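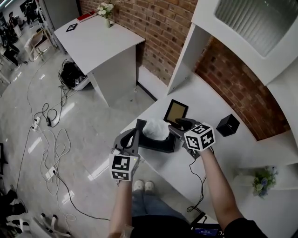
Small frame on the counter, black border, tan-gold insert.

3 min read

Okus, Volume 2 (Zevent)
Reviewed by Govindasamy

I should say at the start that I didn't much like the first volume of Okus. I bought it in a sale, read it on a train, and left with the impression of a lot of handsome fog. People stood on jetties and withheld information from each other. Somebody owned a significant key. When the second volume was announced I rolled my eyes and then pre-ordered it, and I leave you to work out what sort of reader that makes me.

For anyone who skipped it, Okus is a drowned town that comes back up at low tide, complete with its post office, and the post office is still taking letters. Prelia is the clerk who gets rowed out to sort them. Some of the letters are from the dead, some are from people who haven't been born, and a surprising number are complaints about the post. That was the idea all along, but the first book was so busy being mysterious that it hardly let her open an envelope.

In Volume 2 she opens them. The whole thing is built around the letters, each one getting its own short story inside the larger one, and it's a huge improvement. The best is from a man who wants his bicycle returned and writes to the same address for his entire life, getting ruder and then, near the end, rather tender. It takes up a few pages and I had to put the book down and go and look at the kettle for a bit. There's also a very good one about a landlady and a seal, which I won't spoil, except to say that the seal pays on time.

Prelia herself has improved as well. She was a bit of a blank before, a pair of worried eyebrows in a sou'wester. Now she has a temper, a bad knee and opinions on string. She breaks the rules of the sorting room in the third chapter, and the book is clever enough to make it a small, petty, understandable thing to do, the kind of thing you'd do at the end of a long shift if you thought the supervisor was asleep. Everything awful that follows comes out of it, and I believed every step, including the one with the eels.

The art is still the reason most people will pick this up. It's done in a narrow range of greys and greens with the odd shock of pillar-box red, and the water is wonderful. You can tell the state of the tide from the colour of the gutters between the panels, a trick I only spotted on my second go and was then unbearable about. Faces are less reliable. There are two brothers in the harbour office whom I could tell apart only when one of them was holding his hat, and since the plot depends at one point on which brother has gone down the ladder, I spent that chapter flicking backwards and muttering.

The lettering deserves a moan too. Every letter-writer has their own handwriting, and I applaud the effort, but the bishop's is so authentically dreadful that I gave up on him. He may say something crucial. If he does, I'll find out in Volume 3 along with everybody else over the age of forty.

Then there's the villain. I'm never sure why a story about a haunted post office needs one, but Okus has a salvage company with a chairman who wears gloves indoors and says things like "the sea keeps poor accounts". He turns up, he looms, he goes away again. Each time he did I felt I was being handed a leaflet. The book is so much better when the trouble is a missing stamp.

As an object it's nice to have around. Zevent have given it a proper sewn spine, so it lies flat, and the paper is thick enough that the reds don't show through. The extras at the back run to 8 pages of sketches and a map of the town at low water, drawn by someone who plainly loves drains. The jacket, on the other hand, picks up thumbprints the way the sea picks up jumpers. I took mine off and have lost it.

Can you start here? I think you could, and might even be happier for it. There's a recap inside the front cover in the form of a lost property notice, and it tells you more in a paragraph than the first volume managed in its whole length. If you have the first one already, read it again afterwards. Some of the fog clears, though the key is still just a key.

I've already lent my copy out and been asked whether the bicycle man is based on somebody real. I don't know. I hope he got it back.

Story: very good, gloves excepted
Art: lovely, hats required
Handwriting: see the bishop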